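Kalero is hiring a part-time label writer

Kalero sells household stuff: dish soap, floor wash, drain cleaner, glass spray, a furniture polish called Pristwood that has outlived two of our logos. Each product comes in a bottle, each bottle has a back, and somebody has to write what goes on it. For years that was Gaspard Moulin, who could explain descaling a kettle in 14 words and was proud of it to a degree that made lunch difficult. He retired in July.

The work is smaller than it sounds and harder than it looks. You get a space the size of a playing card. Into it go the directions, the warnings, the first aid line, the storage line and, if marketing gets its way, a sentence about sunshine. You will be arguing with marketing about that sentence. You will win more often if you're polite.

Our full range runs to 3146 labels once you count sizes and languages. You will only look after the English ones, and only the household side. Some of them still tell people to "apply liberally with vigor." We'd like those gone first.

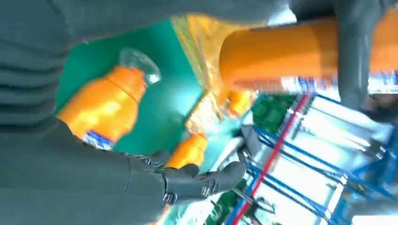 Orange bottles, one with its blue and white label partly in view.

What we need from you: plain, short sentences and a stomach for being edited by a chemist. The chemist is Gorazd Dumitrescu. He's nearly always right, and he writes his comments in capital letters, which you get used to. A background in safety writing helps. So does having written recipes, board game rules or assembly instructions that strangers managed to follow. Poets have applied before and one of them was very good, but she left to write poems.

What you get: 20 hours a week, mornings if you like them, from home or from our office above the bakery. Paid vacation, dental, and more floor wash than a person can decently use. The pay range is in the application pack and it's the real range.

To apply, send us a resume and one rewritten label. Take any cleaning product you have at home, ours or somebody else's, and redo the directions in no more than seven lines. Send the old version with it so we can see what you were up against. Please skip the cover letter unless you enjoy writing them.

Samuele Mancuso reads the applications and replies to all of them, including the ones that open with "Dear Sir or Madam." Interviews take an hour and include a short test with a pencil. Bring your reading glasses if you own a pair, as the type is very small.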